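Geflieste Tische und Arbeitsflächen sauber halten: was bei mir wirklich funktioniert

30.4.22

Ich gebe es zu, ich habe ein Herz für Fliesen. Andere Leute reißen sie raus und legen eine Platte drauf, ich habe mir vor ein paar Jahren freiwillig einen Tisch damit gemacht, blaugrün, kleine Quadrate, weiße Fugen. Alle haben mich gewarnt: Die Fugen, die kriegst du nie wieder sauber! Stimmt so nicht, aber ein bisschen was muss man schon wissen, und weil ich jetzt im Frühjahr sowieso alles einmal durchgeputzt habe, schreibe ich es endlich auf.

Erst mal das Tägliche

Krümel zuerst trocken weg. Klingt banal, macht aber den größten Unterschied, denn sobald man mit dem nassen Lappen über Krümel wischt, sitzt die Hälfte davon als Brei in den Fugen. Ich nehme einen weichen Handfeger, und zwar einen, der nur für den Tisch da ist und nie den Boden sieht. Immer schräg zum Raster fegen, also diagonal über die Kästchen. Fegt man genau an den Linien entlang, bleibt gern etwas darin liegen.

Danach ein gut ausgewrungenes Tuch, lauwarmes Wasser, ein Tropfen Spülmittel. Wirklich ein Tropfen! Zu viel davon gibt einen Film, der klebt, und auf dem Film hält sich der nächste Schmutz gleich doppelt so gut. Zum Schluss mit einem alten Geschirrtuch trockenreiben, fertig. Das dauert keine zwei Minuten und ich mache es meistens, während der Kaffee durchläuft.

Weiße Fugen, die weiß bleiben

Mein Mittel ist Natron. Ich rühre drei Esslöffel davon mit einem Esslöffel Wasser zu einer Paste, trage sie mit einer alten Zahnbürste auf, lasse sie 10 Minuten liegen und bürste dann in kleinen Kreisen nach. Mit klarem Wasser abnehmen, zweimal, sonst bleibt ein weißer Schleier auf den Fliesen zurück. Bei Rotwein oder Kurkuma (mein persönlicher Endgegner) wiederhole ich das Ganze am nächsten Tag noch mal.

Finger weg von Essig und Zitronensäure! Ich weiß, das steht überall als Wundermittel, und für den Wasserkocher nehme ich es ja auch. Aber zementäre Fugen mögen Säure gar nicht, die werden mit der Zeit porös und sanden aus. Habe ich in meiner alten Küche in Brarnthorpe selbst ausprobiert, leider sehr gründlich. Am Ende konnte ich mit dem Fingernagel reinfahren und durfte alles neu verfugen.

Wer neu verfugt, sollte das Imprägnieren gleich mit einplanen. Die Fugen müssen dafür ganz durchgetrocknet sein, wie lange das dauert, steht auf der Packung vom Fugenmörtel. Ich trage die Imprägnierung mit einem schmalen Pinsel auf und wische alles, was auf den Fliesen landet, sofort wieder ab. Aufgefrischt wird bei mir einmal im Jahr, immer im Oktober, wenn der Tisch von der Terrasse wieder reinkommt. Ob es noch hält, sieht man an einem Wassertropfen: Steht er als Perle auf der Fuge, ist alles gut, zieht er ein und es wird dunkel, ist es Zeit.

Matte oder glänzende Fliesen?

Für mich ganz klar matt und gerne ein bisschen wolkig. Auf Hochglanz sieht man jeden Fingerabdruck und jeden Kalkfleck, auf einer fleckig gemusterten, steinähnlichen Fliese sieht man erst mal lange nichts. Das ist natürlich auch die Falle - man wischt dann seltener. Deshalb ab und zu mit der flachen Hand drüberstreichen. Fühlt es sich stumpf oder klebrig an, ist Putzen dran, egal wie hübsch es aussieht.

Und wenn Spielzeug darauf landet

Ein Fliesentisch ist ein prima Spieltisch, wenn man den Lärm aushält. Holzklötze auf Fliesen, oje. Weiche Sachen aus Schaumstoff sind da viel angenehmer: Würfel, Spielobst, alles, was beim Runterfallen keinen Krach macht und keine Kante aus der Fliese schlägt. Ein Schaumpfirsich neben einem knallgrünen Würfel macht auf Blaugrün auch noch gute Laune, finde ich.

Sauber bekommt man Schaumstoff so:

Handwarmes Wasser in eine Schüssel, einen Spritzer milde Seife dazu, das Teil kurz eintauchen und sanft drücken. Nicht wringen und nicht knicken, sonst reißt das Material ein. In klarem Wasser ausdrücken, bis nichts mehr schäumt, dann in ein Handtuch rollen und auf einem Gitter trocknen lassen. Bitte nicht auf die Heizung und nicht in die pralle Sonne, davon wird Schaum bröselig und die Farbe blasst aus. Dicke, runde Teile brauchen deutlich länger als flache, die drehe ich morgens und abends um.

Kräftig gefärbte Stücke teste ich vorher mit einem feuchten weißen Tuch an einer unauffälligen Stelle. Färbt es ab, wird nur noch abgetupft, und nass auf weiße Fugen legen würde ich so etwas dann auch nicht mehr. Und sobald ein Stück anfängt zu krümeln oder sich Bröckchen abzupfen lassen, kommt es weg, vor allem wenn kleine Kinder mitspielen.

Nächstes Mal geht es um Backbleche. Ich sammle noch Eure Tricks gegen Eingebranntes, also gerne unten in die Kommentare damit!
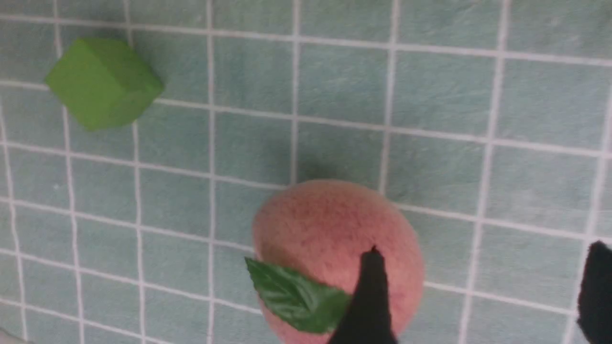
Kategorie: Putzen & Pflege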